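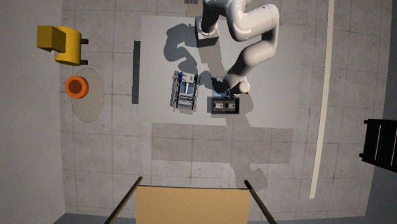 After 800 cycles our gripper started landing a hair off, and re-teaching the tray corner fixed it in one go, writes Rorinov, running the same kit as ours.

We love hearing that, and the corner touch-off is the first thing we'd suggest too. The Stidus bench cell kit covers one arm on its pedestal, a fixture, a parts tray and the two-finger gripper, plus the setup routine to get them all agreeing with each other.

Setting up
Clamp the fixture before you teach anything. Touch off 3 corners of the tray at slow speed, save the frame, then run the pick path with the fingers open. It's a lovely moment when the path comes out clean — and if it doesn't, move the frame and leave the individual points alone.

Looking after the gripper
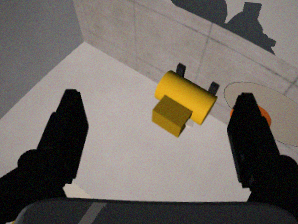 Wipe both fingers with a dry cloth and work the linkage open and closed by hand with the power locked out. It should feel the same all the way through. A gritty spot usually means dust at a pivot, and a soft brush gets it out. Finger sets swap in a few minutes with the hex key in the lid (part 536, same screws as the older Broka set).

Checking clearance
Park the wrist high over the table, fingers down, and step toward the tray at low speed. Keep cables away from the elbow.
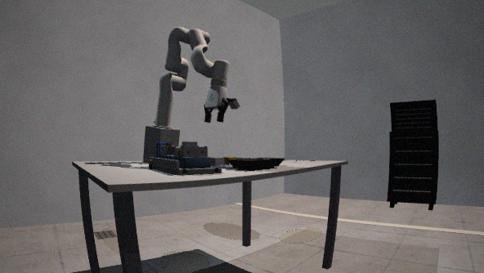

McGrath asks whether the touch-off has to be repeated after a finger swap. Yes, every time! The new tips can sit slightly differently, and the routine is quick. Save it under a new name so you can go back.

Spare pivots come in bags of 26.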